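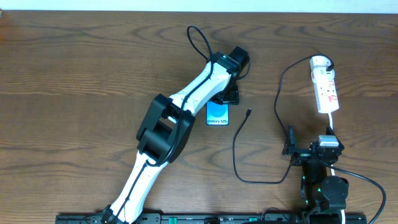 Charging corner: the blue Galaxy S25+ card, a thin black cable and the white power strip with the red switches.

Hebden desk-and-cables set, read me first

Hi! I put this together because I couldn't find a decent set of pictures of the stuff that piles up on a desk — cords, plugs, chargers, little flat cards and boxes. Hebden is my answer to that. It lives in the Proris folder, next to Sevoma (the kitchen drawer one).

What you get
1391 pictures in all. 1182 have labels I've checked myself, and the rest are still waiting on me. There are 3 label groups: cords, power and flat things.

How I label
A cord is one item from end to end, plug included, even when it curves all over the table. A power strip gets a single label, and I don't mark the switches or sockets one by one (I tried that for 200 pictures and gave up). Anything printed goes in the text column exactly as it reads, so "Galaxy S25+" keeps its plus sign. Please don't strip it!

Known annoyances
Black cords crossing each other are a pain, and I've surely swapped a few. Wavy wood grain can fool a simple edge finder too — try blurring a little first.

Changes
6th May: fixed the flat things labels, renamed the Flondton folder to flondton_desk.
Next up: more white cords, hopefully by September.

If you spot a bad label, send me the file name and which group it should be in.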